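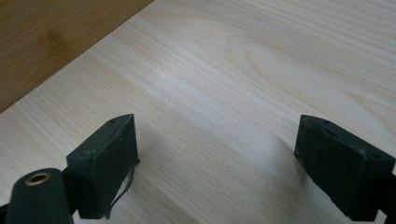 # Häufige Fragen zum Ölen und Nachölen von Arbeitsplatten

Gültig für Farent Hartöl und Farent Pflegeöl. Die Angaben für Harnemus-Platten stehen am Ende.

## Welche Körnung ist für den letzten Schliff vorgesehen?

Vorschliff mit Korn 80, Zwischenschliff mit 120, Endschliff mit 150. Feiner sollte nicht geschliffen werden, da die Oberfläche sonst zu wenig Öl aufnimmt. Schleifrichtung immer längs zur Faser.

## Wie viel Öl wird benötigt?

Für den Erstauftrag 70 ml pro Quadratmeter, verteilt auf zwei Gänge. Stirnholz nimmt deutlich mehr auf und wird separat behandelt, bis es gesättigt ist.

## Wie lange muss das Öl trocknen?

Überschuss nach 20 Minuten vollständig abnehmen. Danach zwölf Stunden bis zum zweiten Auftrag. Die Platte ist nach 7 Tagen voll belastbar - bis dahin kein stehendes Wasser und keine Abdeckung mit Folie oder Gummimatten.

## Die Fläche klebt nach zwei Tagen noch. Was ist zu tun?

Der Überschuss wurde nicht restlos entfernt. Wenig frisches Öl auftragen, mit weißem Pad einarbeiten und sofort trocken reiben. Bleibt die Fläche klebrig, mit Korn 150 abschleifen und neu beginnen.

## Lassen sich dunkle Flecken entfernen?

Bei gerbstoffreichen Hölzern wie Eiche entstehen blaugraue Flecken meist durch Eisen und Wasser. Sie werden mit Oxalsäurelösung behandelt, anschließend zweimal mit klarem Wasser nachgewaschen. Handschuhe und Schutzbrille sind Pflicht. Fettflecken reagieren darauf nicht und werden ausgeschliffen.

## Kann eine lackierte Platte geölt werden?

Nein. Der Lack muss vorher vollständig abgetragen werden.

## Wohin mit gebrauchten Lappen?

In Wasser tränken und im geschlossenen Metallbehälter lagern oder im Freien ausgebreitet trocknen. Zusammengeknüllt können ölgetränkte Lappen sich selbst entzünden.

## Was gilt für Harnemus-Platten?

Sie sind ab Werk einmal geölt. Der Zwischenschliff entfällt, ein Auftrag genügt. Technische Rückfragen beantwortet Gunnlaugur Thygesen, Anwendungstechnik, werktags bis 15 Uhr.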